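Gandidley Building & Planning Forum
Board: Old buildings, new uses
Thread: Kevska glove factory – cut a courtyard through the middle or keep the floors whole?
Started July 2023

fereshteh_z
Hi all! Some of you will remember me going on and on about the old Kevska glove factory at the bottom of Botum Street. Well, the owners have agreed to let our office do a proper feasibility study for housing and I am over the moon. I've walked past that building since I was a kid. Big windows, brick piers, sawtooth roof over the back half, and a loading door you could drive a parade float through.

Now the problem, which anybody who has tried one of these will guess: it's FAT. Cutting rooms wanted daylight from the roof and the sewing floors below just made do with lamps. If you line apartments up along the outside walls, you end up with a huge dark lump in the middle on every floor. Nobody can sleep in it legally and nobody would want to.

So there are two camps in our office.

Camp one says cut a courtyard straight down through the middle, roof to ground. You lose floor area, but every home gets a second side with windows, and there's somewhere for kids and tomatoes.

Camp two says leave the slabs alone and fill the middle with things that don't need windows – storage, bike room, laundry, workshops, a big shared room under the sawtooth – and make the apartments long and skinny.

I'm camp one all the way.

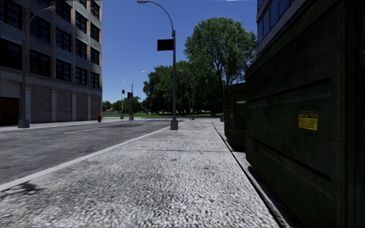 The structure is a concrete frame with columns on a regular grid, so in principle you can take out whole bays and the rest stands up by itself. In principle! I've only had one early chat with an engineer. What I'd love from this board is stories from people who have lived in or worked on either kind. Does a courtyard in the middle of a fat building feel wonderful or does it feel like the bottom of a well?

Fereshteh

ourania.a
Oh this is great news, I love that building!

I lived in a courtyard conversion for 9 years, in an old print works. Top floor: heaven. Sun on both sides, cross breeze in summer, I never ran a fan. Ground floor: my neighbor kept her lights on at noon. Same rent per foot, very different home. So my answer to your question is "both, depending on the stairs."

What made it work anyway was the galleries. The front doors opened onto open walkways around the court instead of an inside hallway, so you saw people all the time. I still get holiday cards from that building.

Go wide if you go. Our court was narrow and everyone knew everyone's phone calls.

kwlu
Count me in camp two, and I'll try to be nice about it because I can tell Fereshteh is excited :)

Demolition inside a standing building is slow, dusty, expensive work. You're sawing slab by hand or with small machines, carrying it out through a loading door, and propping everything while you do it. Then you have to build brand new outside walls all the way around the hole. People budget for the hole and forget the walls. Four new facades inside a building that already had four!

Then drainage. A courtyard is a bathtub with apartments around it. Every storm that falls in there has to leave through pipes under an existing slab.

For the same money you could do up the windows, insulate the roof and give every floor a decent shared room. I worked on a mill where we kept the middle and the workshops rented before the apartments did. There's a woman repairing accordions in there, and a guy who only does chair seats.

fereshteh_z
Kai-wen, you are always nice about it, and the walls point is a good one. We had them in the estimate but thin. I'll go back and fatten them.

But long skinny apartments... have you lived in one? I stayed in one for a conference and the bedroom was a sort of cupboard with a glass door to the living room. I lay there listening to the fridge.

kwlu
I have lived in one, yes, and liked it! Mine had high ceilings and the bedroom wall stopped short of the ceiling so light came over the top. High ceilings forgive a lot. What are they at Kevska?

fereshteh_z
Gorgeous. 10 feet to the underside of the beams on the upper floors, more in between. The ground floor is higher still, for the trucks.

godelieve_verschueren
Structural person here (retired, so this is worth what you're paying for it).

Please be careful with "take out whole bays and the rest stands up." A frame like that often leans on its floors. The slabs act like a big stiff plate that ties all the columns together against wind and anything else pushing sideways. Punch the center out and you turn a plate into a picture frame. It may be fine. It may need new bracing in the corners, and the corners are just where you want to put your stairs, so talk to each other early and make the stairs do the bracing. I've seen that done beautifully.

On the bright side, a cutting room floor was built for heavy tables, rolls of leather and machines. Housing is light by comparison. You probably have strength to spare for soil and planting on the roof, though I would never promise it without cores and a look at the steel.

Also find the drawings! Old factories had insurers, and insurers liked drawings.

ourania.a
"Make the stairs do the bracing" is going on a sticky note over my desk.

sf_tang
Am I allowed to suggest camp three?

Don't cut all the way down. Cut only the top floors and land the courtyard on top of the ground floor. So the yard is one level up, it's wider to the sky because the walls around it are one floor shorter, and the dark ground floor underneath keeps the things that don't mind being dark. Kai-wen gets the accordions and Fereshteh gets the tomatoes.

My cousin's firm (Tang, small outfit, they mostly do schools) looked at this for a warehouse. It never got built, the bank got cold feet, but the sections were lovely. The yard ended up feeling like a room with the lid off.

fereshteh_z
Shuk-fan!!! I just drew this on the back of a water bill and I think I'm in love. The ground floor is so tall that the yard would be well up off the street too, so it would be private without a fence.

kwlu
All right, this is better than camp one. I'm still grumbling about the walls. And now your courtyard is a roof, so you need to waterproof it like a roof, and if it leaks it leaks onto the accordions.

godelieve_verschueren
I disagree with Kai-wen that this is a strike against it. A roof you walk on every day gets looked at every day. Leaks get found. The one nobody visits is the one that rots.

What I like is that the ground floor slab stays whole, so the plate survives at the level where it does a lot of good. Still needs checking.

kwlu
Leaks get found when the plaster comes down, Godelieve. By then you are lifting planters. I have lifted those planters. But I take the point about the plate.

fereshteh_z
OK, I've had a week with this and have talked half the office around, so let me put down how we mean to test it. Please poke holes!

1. Find the drawings. The town archive has two boxes marked Kevska and I have an appointment. If they're just payroll, I'll cry and then we'll measure the whole thing ourselves.

2. Build a quick daylight model of the three versions – full cut, no cut, and Shuk-fan's raised yard – and compare the worst apartment in each, not the average. Ourania, that one is because of your neighbor with the lights on.

3. Price the new inside walls separately, on their own line, so no one can lose them. Kai-wen, I'm naming the line after you.

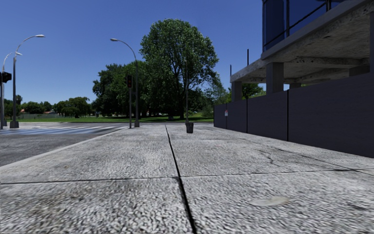 4. Sketch the stairs and the bracing together with the engineer from day one. If they can't share a corner, we want to know before we fall for a layout.

5. Draw a plain, unglamorous section through the raised yard: slab, waterproofing, insulation, drainage, soil, paving, and where every drop of rain goes. Include a way to lift the paving without wrecking it.

6. Ask the people on Botum Street what they'd want at ground level. Right now the wall along the sidewalk is blank from one end to the other, and a row of workshop doors could change that whole block.

godelieve_verschueren
Very sensible. On the first one, ask for boiler records too. Boiler inspectors drew everything.

Under item 5, add door thresholds. Your yard build-up will be thick, and the apartment floors around it are at the old slab level. If you forget, you get a step up out of every home, and then a stroller or a wheelchair can't get out to the tomatoes. You may need to drop the yard or raise the floors inside. You have 10 feet to play with, so raise the floors and run your pipes in the gap!

fereshteh_z
Oh that is so smart. Pipes in the gap! I hadn't thought about the thresholds at all.

ourania.a
Can I put in a plea for the galleries again? Front doors onto the yard side, kitchens next to the front doors. In my old place the kitchen windows faced the walkway and that was how you heard that somebody was sick or had too many zucchini.

sf_tang
Mild disagreement. Galleries shade whatever's under them, and you've just worked hard to get light down there. I'd put them on the north wall of the court only and use inside stairs elsewhere. Also not everyone wants neighbors passing the sink at 9 in the morning. I'm one of those people, sorry Ourania.

ourania.a
Shuk-fan you'd have been drowning in zucchini and you'd have loved it.

kwlu
Galleries on one side, kitchens on that side, grumpy people on the other three. Sold. Item 3 is the greatest honor of my career, by the way.

One more for the list: check the sawtooth glass before you decide anything about the back half. If those frames can be saved, I'd keep that whole bay roofed and cut the yard in front of it. North light in a shared room is worth fighting for, and you'd have less to demolish.

fereshteh_z
I've been up there and a lot of the frames look sound to me, but I'm no window person. Does anyone know one who'd climb a ladder for lunch and my undying thanks? Archive visit is next, I'll post whatever's in those boxes, payroll or not!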